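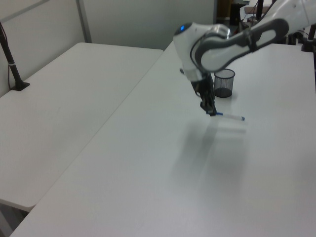 How often should the white work tables be checked?
Once before the room opens and again after the last booking. The full checklist is done every 90 days.

Table and desk supplies checklist
Site: Liladholm, ground floor
Date: May 15, 2025
Form: Tamham general inspection

1. Table tops clean, no ink or tape residue
OK. Light ghosting from old marker came off with Flokia surface spray. Use the soft cloth only.

2. Tables level, no rocking
Needs work. One foot pad is worn. Replacement ordered from Ankrah.

3. Gap between tables lined up, no raised edge
OK. Push tables together again after the floor is mopped. A raised edge catches sleeves and paper.

4. Corners and edges free of chips
OK. Run a hand along the underside too.

5. Pen holders upright and in good shape
OK. Check wire mesh cups for loose strands at the rim. Bend back or throw out.

6. Markers capped and put away
Comment: this keeps coming up. Markers left lying on the table roll off and get stepped on. Cap first, then back in the cup. Dried-out markers go in the trash, not back in the holder.

7. Marker type correct
OK. Washable only on the white tops. Permanent markers stay in the supply closet.

8. Floor under and beside tables clear
Needs work. Paper clips and a cap found under the back row. Swept during the visit.

9. Cords away from walkways
OK.

10. Table load label present
Label missing on 2 tables. Reprint and stick to the underside near the leg.

11. Supplies in stock
Markers fine until August. Cloths low.

Follow-up
Foot pad and labels to be done before the next full check. Item 6 stays on the daily list until it passes at every check for a full month. Keep the signed copy in the blue folder by the door and send the scan to the Liladholm office.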